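Subject: Re: [plarkatgate-brewing] Reusing bottles, and what to do with labels

From the Welham end of the list, in March:

> I have been given a large number of wine bottles by a neighbour who is
> moving house, and I would like to use them for this year's apple wine
> instead of buying new. Most still have their labels on. I have tried
> hot water and washing-up liquid and it works on perhaps half of them.
> The others just go to a grey paste that gets everywhere.
>
> Three questions. Is there anything better for the labels? Do I need to
> sterilise them if they have been through the dishwasher? And can I use
> the same bottles for cider, which I would like to have a bit of fizz?
>
> Sorry if this has been covered before. I could not get the archive
> search to work.

The archive search has been broken since the list moved, so no need to apologise. I will take these in order.

Labels first. There are two sorts of glue in common use and they need different treatment. The older sort is water based. It gives up if you leave the bottle in a bucket of warm water with a good handful of washing soda, and by the next morning the label will often be floating. Fill the bottle as well or it will bob up and leave one side dry. Wear gloves with the soda and keep it away from aluminium pans.

The other sort is the sticky plastic kind, and soaking does very little to it. What works for me is heat from the inside. Fill the bottle with hot water from the tap, leave it for a few minutes, empty it, then get a fingernail under one corner and pull slowly. If you pull fast the paper tears and leaves the glue behind. For glue that does stay behind, rub in cooking oil, leave it while you do something else, and wipe it off with kitchen roll. Then wash the outside properly, or your new labels will not stick.

I no longer bother with bottles that fight back. They go to the bottle bank behind the shops in Jultden. There are always more bottles.

Second, the dishwasher. It is fine for the outside and not much use for the inside, as very little water gets up a narrow neck. Rinse aid also leaves a film, which does no good to the head on a beer. I would use a bottle brush and hot water, look through each one against a window, and throw out anything with a ring or a crust that will not shift. A cracked or chipped rim goes out too. After that use whatever no-rinse steriliser you normally use, at the strength on the packet, on the day you bottle. There is no point doing it the week before.
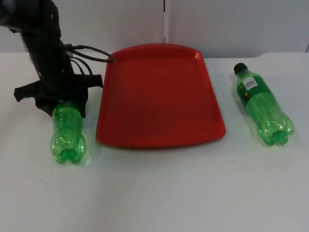 Green bottles, with the red tray.

Drain them upside down if you have a rack or a tree. I had the Yorath rack for years and liked it, but the pegs on mine were too fat for the smaller necks. A clean crate lined with a tea towel does the same job if you can keep the bottles from falling over.

Third, and this one matters more than the others - no, please do not put fizzy cider in ordinary wine bottles. They are made for still wine. The glass is thin, a flat cork will not hold the pressure, and if the cork does hold then the bottle may not. Use proper sparkling wine bottles with plastic stoppers and wires, or beer bottles with crown caps, or the swing-top kind sold for brewing. Some of the swing-tops sold in gift shops are decorative and are no stronger than the wine bottles, so check before you buy.

For still apple wine yours will be fine, so long as it has finished. Take a reading with the hydrometer, wait a few days, and take another. If they match and the wine is clear, bottle it. If the reading is still dropping, leave it alone. Keep the bottles standing for a couple of days after corking and then lay them down somewhere cool and dark. Clear bottles need more care about light than green or brown ones, so I put those at the back of the cupboard.

On priming for the cider, since you will get to it: I bottle in 2 batches from the same barrel, one still and one primed, and weigh the sugar for the primed half. Spoons are not accurate enough. My last primed batch took 10 small bottles with a little left over for the cook, and I kept one plastic bottle alongside them. Squeeze it every few days. When it has gone hard the rest are ready to go somewhere cold.

If anyone on the Jultden side wants sparkling bottles, the hall at Plarkatgate puts them out after functions and is happy for them to be taken. Ask first and bring your own boxes. They are heavier than you expect: my kitchen scales gave just under 900 g for one of them empty, so do not fill a box you cannot lift. The thinner ones, under 800 g, I use for still.

Could someone who bottles perry reply about stoppers? I have only used the plastic ones and would like to know whether crown caps fit the perry bottles that the shop in Welham sells.

--
plarkatgate-brewing mailing list
To leave the list, send a message with "unsubscribe" in the subject line.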